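Home | Archive | Threads | Search | Log in

Category: Stands, Cases & Floor Clutter

From: Florian Courtois
Date: 10/31/19
Re: Round base or tripod for the practice room?

> Tripods every time. They fold flat, they weigh nothing,
> and with a Sidedik knob they'll never sag. Get 4 and
> throw out the round ones. You'll clear that floor in
> 20 minutes.

"Never" is a big word. I've been putting the Dravdale room in order since January and I don't buy it yet.

Round bases first. They're heavy and annoying to carry, I grant that. But they take up a circle of floor and nothing more, and you can push one right up to an open case and still get at what's inside. I wouldn't throw any out. My own mess is the small stuff, like the blue toy mic the kids use, which lives on the floor next to the stands whatever I do.
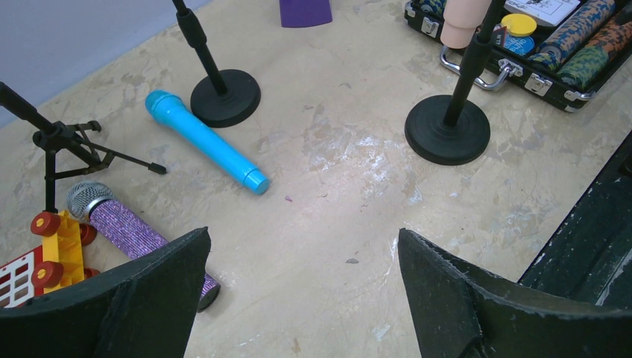 FOLDING STANDS

The legs are my complaint. Stood up, they reach out a good deal farther than you think, and someone's foot finds them. Laid down they're no better -- the legs go every which way unless you bother to close them, and in our room people don't bother. I do like a ribbed knob over a smooth one, and rubber feet are worth having. Whether the clamp holds with a heavy mic on the end of a boom is another matter. Yazdani wants $30 for a replacement clamp and Datora's whole stand is $90, and I've yet to hear from anyone who kept either one past a year.

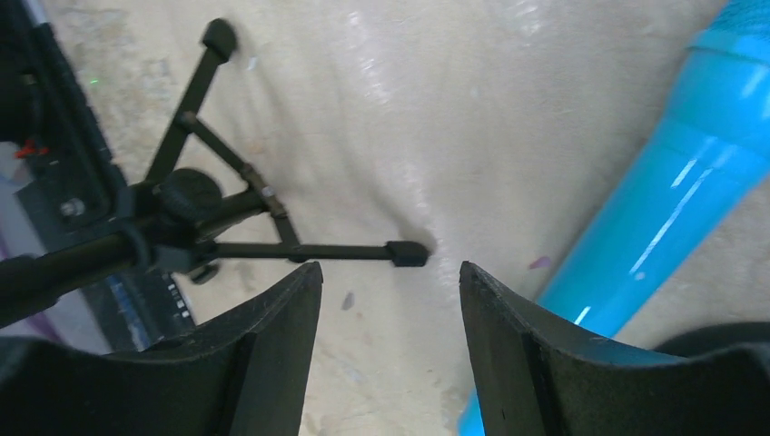

Folding stand, legs open, ribbed knob at the collar.

So has anyone used these for a couple of years, in a room with kids in it? I don't need the catalog copy, I've read it.

Florian

Comments

pbrandt: Two years on tripods. The knobs were fine, I lost three feet.

lowshelf: Keep the round ones. Tape where they go.

pbrandt: Tape didn't last a month at ours.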